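About Lurneva

Lurneva is a small evening school that teaches adults to fix household things. Fans, lamps, mixers, the radio your aunt left you. We started above a shoe store on Thiele Street, moved downstairs when the landlord got tired of hearing us drop screwdrivers, and have stayed put ever since.

The school was founded by Sabine Pfeiffer, who had spent years writing instruction manuals for kitchen appliances and wished to make amends. Her first class was a hair dryer class. Attendance was modest and included her sister. By the end of that winter the fan class had a waiting list, and Sabine had stopped answering her home phone.
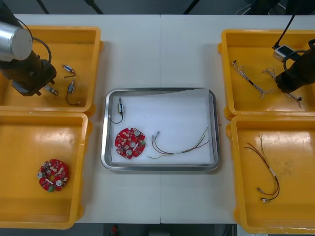 Two small motors in the upper-left bin.

What we teach

The basic course runs 4 evenings and starts with plugs, cords and switches. Most people find this insulting until they see what is wrong with their lamp. After that come small motors, heating elements, and the long, humbling business of getting a plastic housing open without snapping the clips. We have a drawer of snapped clips. You may add to it.

The advanced course, Trillis, is named after a blender we never managed to fix. It covers soldering, circuit boards and reading a wiring diagram drawn by somebody who plainly didn't want you to. You should have taken the basic course first, or be able to talk Sabine into believing you have.

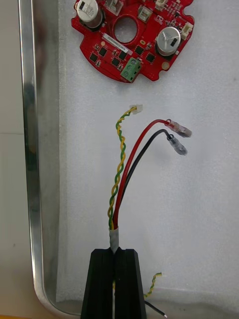 Do I have to bring my own broken appliance?
Bring one if you can carry it up two steps. If your home is full of things that work, we'll lend you something from the shelf for the evening.

Microwaves are the exception. We don't open them, we don't teach them, and we don't want to hear about the one you opened in college. Old tube televisions are in the same category, along with anything that has been under water and is "probably fine now."

How we are paid for

Tuition covers the rent and most of the solder. The rest comes from Otska, our parts counter, which sells switches, fuses and belts to anyone who walks in. The catalog has 905 items in it, and the one you need is on order.
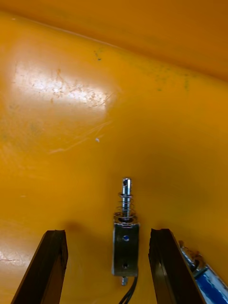
The counter also takes in repairs for people who would sooner pay than learn, and we try not to sigh at them. Repairs get an estimate first. If fixing your toaster costs more than a new toaster, we'll tell you so, and then you'll ask us to fix it anyway – it was a wedding present, we know.

About 200 people take a class with us in a year. A few come back to teach one, usually after complaining about how it was taught. 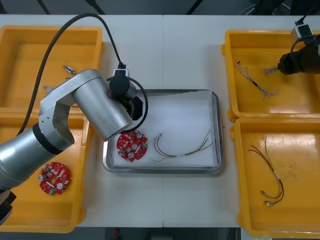 Finding us

Ring the lower bell. The upper one has been broken since June, and yes, we've heard the joke. Classes begin at 7 p.m. and the door is locked at a quarter past. Parking is behind the building, next to the sign that says there is no parking, which belongs to the shoe store.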